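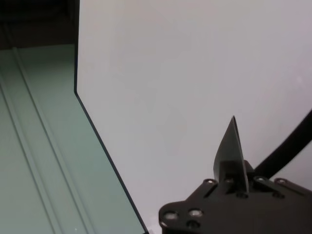
Does the Altwood expansion work with only two players?
It works well with two, but it's better with four.

Altwood adds 19 province tiles and six new guilds to Corkura, the trading and settlement board game from Jodevham. You still collect grain and timber and still bid for harbours, but guild favours now carry over between rounds. We found that slowed the first game down – the rules for spending them are spread across three pages.

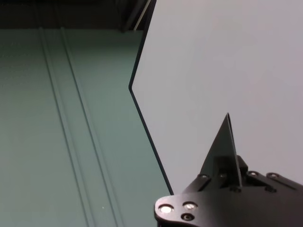 Two parallel grooves in a green-grey surface.

By the second game it moved along. The Flanagan guild is too strong if someone grabs it early, so we now deal guilds at random. My best score so far is 241, nearly all of it from harbours. The colours on the river tiles are hard to tell apart at night. Worth buying if you already play Corkura often.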